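Chapter 3
Small Bins and Canisters: Lids, Hinges and Latches

Agata Bellini

Most of the containers in a home or a small workplace are opened and closed far more often than they are cleaned, moved or looked at. This chapter deals with the small ones: the countertop bin, the desk bin, the bathroom bin and the squarish canister that may be sold as any of these. Chapter 2 covered open baskets and trays. From this point on, everything has a lid.
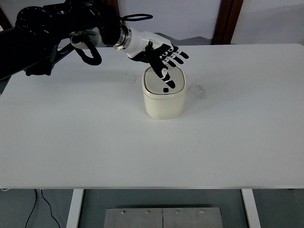
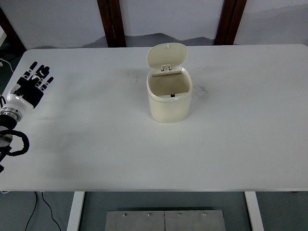 Cream-colored container on a white table, lid closed in the first picture and open in the second.

A lidded bin has four working parts: the body, the lid, the hinge and the catch. The body holds the contents and gives the lid something to close against. The lid covers the mouth. The hinge joins the two at the back, and the catch holds them together at the front. On the cream bin, the catch is a tiny black tab on the front inner rim, easy to overlook until the lid is up, and the fingertip in the first picture is at the center front of the lid, on the same side as that tab. When you study a bin for the first time, look for these four parts before anything else. If one is missing or broken, the bin will still hold things, but it will no longer do the job of a lidded bin.

In this chapter you will learn to:
Name the parts of a small lidded bin.
Tell apart the common types of catch.
Clean a lid, a rim and a hinge without straining them.
Choose a bin that suits the surface it will stand on.

3.1 The body

Bodies are round, square or somewhere in between. A round body is easy to wipe out because there are no corners inside for crumbs to settle in. A square body stands neatly against a wall or in a row with others and wastes less of the counter. The rounded square is a compromise between the two, and it is now very common in small bins. Its corners are soft enough to take a cloth, and its sides are flat enough to sit next to a toaster or a stack of files.

Color matters more than beginners expect. Pale bodies show drips of coffee and tea at once, which in a kitchen is useful. Dark bodies hide drips but show dust. In the exercises for this book we use two bins, the Linik and the Pellegrini, and readers who can get hold of one pale bin and one dark bin of similar size may do the same.

Look at the inside as well as the outside. A smooth inner wall can be wiped in one turn of the hand. Ridges, seams and molded lettering all catch dirt. If the bin will be used with a liner, check that the rim is free of sharp points, and see where the edge of the liner will go when the lid comes down. A liner folded thickly over the front rim will often keep a catch from closing.

3.2 The lid

Small bins have lift-off lids, swing lids or hinged lids. A lift-off lid is the simplest to wash and the easiest to lose. A swing lid tips inward when something is pushed against it, so its outer face gets dirty quickly. A hinged lid stays with the body and, when fully open, leaves the whole mouth clear.

A hinged lid needs room behind it. Some lids stop upright and some lean back a little way past upright. If the bin stands too close to a wall or a tile edge, the lid cannot reach its resting position and will drop forward again. Open the lid all the way before you decide where the bin will stand, and leave a gap at the back.

Low shelves cause the same trouble from above. Measure from the counter to the shelf, then measure the bin with its lid open. At the Tindthorpe training kitchen, where parts of this chapter were first taught, 3 of the 9 counter bins had been placed under shelves too low for them. People had stopped using the lids and were leaving them propped against the shelf edge.

3.3 The catch

A catch may be a simple friction fit, a hook, a magnet or a push latch. With a friction fit, the lid holds because it is slightly tight. A hook has to be released by hand. A magnet holds lightly and lets go with a small pull. A push latch is closed by pressing the lid down and opened by pressing it a second time – there is usually no handle at all.

Press a push latch directly over the catch, with one finger, and let go. Pressing at a corner twists the lid and puts the strain on the hinge. If the lid does not rise, wipe the catch and the place where it meets the lid, then try again. Dried sugar is a common cause of sticking. Do not oil a catch on a bin used near food.

3.4 The surface underneath

A bin should be judged together with the counter or table it stands on. Liquids run down the outside of the body and collect at the base, and the mark left behind may be harder to remove than the spill would have been. Lift the bin whenever you wipe the surface. Pale tabletops need this most, as smudges build up on them a little at a time and are noticed late.

A light bin also slides when its lid is pressed. If yours moves, clean and dry the base first. If it still moves, use a thin pad such as the Vurnel mat described in Chapter 8, trimmed so that it does not show beyond the base.

Before you go on to section 3.5, choose one lidded bin at home or at work – empty it, open it fully and draw it from the side. Label the body, lid, hinge and catch, and mark the gap between the open lid and whatever stands behind it. Keep the drawing, as you will need it again for the cleaning exercise.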